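Wallpaper, cable ties and the long winter of the two-arm bench

8 Sep 2018

I promised in July that I would write up the bench once it had stopped changing every weekend, and of course it has gone on changing every weekend, so I'm giving in and writing it up half finished. The kettle is on and I have the afternoon to myself, so settle in.

For anyone new, the bench lives in my corner of Grimgate, the shared workshop I pay into across the river. I started it at home on the laundry counter and that lasted until the first time I needed to wash anything. At Grimgate I get a bay with decent power, a door I can leave open, and neighbours who are kind about noise because theirs is worse. It's 25 minutes on the bus, which I've come to like. I do most of my thinking on that bus, and a fair bit of worrying.

The aluminium extrusion was the first thing I bought and still the thing I'm happiest with. I got it as offcuts from Dudás, the metal place behind the markets, and came home with far more than I could carry properly. The front rail took me two goes. On the first I drilled the mounting plates a hair out of line with each other, and the arms leaned away from one another like a couple who'd had words in the car. I lived with it for a fortnight, told myself the software could sort it out, and then took the whole lot apart one rainy evening and did it again.

The walls came next. I had plain white board up to begin with and it was miserable to work beside, all glare and every smudge showing. The wallpaper was the end of a roll at Kemer, marked down to 20 dollars, and I fell for it on the spot. It is the jolliest thing in the building! Matching the leaves across the corners used up an entire day and most of my patience (I pasted one sheet, slid it about, peeled it off, and pasted it again), but I'd do it the same way tomorrow. The marble-look floor was a much quicker decision. I wanted something dark, and there it was.

Lately I've had the arms working with everyday things out of the house instead of the foam blocks I began with. Blocks are polite. They have flat sides and they sit where you put them. A hair dryer and a soft bag are another matter, and I've learned more from them than from all the blocks put together.
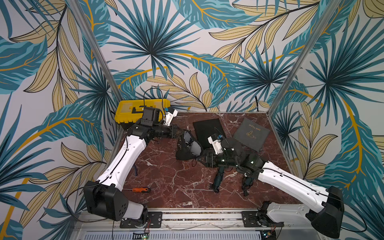
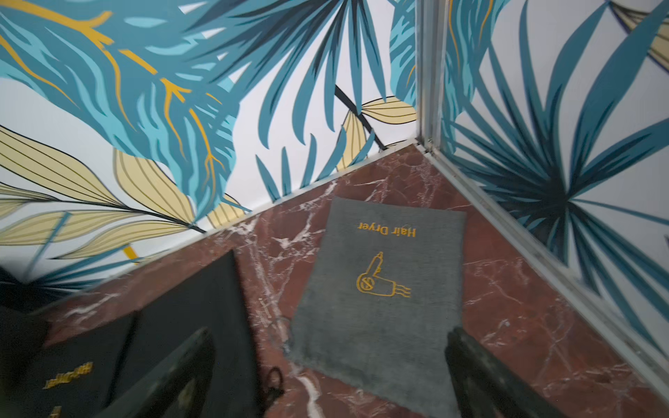
Hair dryer bags on the marble.

The trouble with fabric is that it has no fixed shape, so every plan I make for it is out of date by the time the fingers close. I slow the arms right down near cloth, to about a quarter of what I'd use for anything hard, and I bring the fingers in low and wide. Power cords are nearly as bad. I've got a soft spot for them all the same, having spent so many years untangling other people's extension leads, and it pleases me to think a machine finds them just as annoying.

Cable runs on the arms themselves deserve their own grumble. I went through a bag of 200 cable ties before I worked out where the slack wanted to be. Too tight and the wrist joints pull up short, too loose and you've made a lovely hoop for the other arm to catch. I now leave a loop at each wrist and clip the rest along the upper arm, and I check the clips before every session the way my mother used to check the stove. The clips are from Irkier, who will post you small quantities without making you feel silly for asking.

Having 2 arms is more than twice the work of having one, I should say, for anybody weighing it up. Most of my evenings have gone on persuading them to share the middle of the floor. One of them always has to wait, and deciding which one, and for how long, is a question I keep answering differently. My current rule is that whichever arm is holding something goes first. It's a rule I'd like to see on the bus.

Still on the list are a neater home for the wiring under the front rail, some sort of lid for dusty days when the woodwork people are sanding, and a proper light. I've been looking at strip lights and can't settle on a colour. If you've got a favourite for a small bay with very busy walls, leave me a comment, I read all of them.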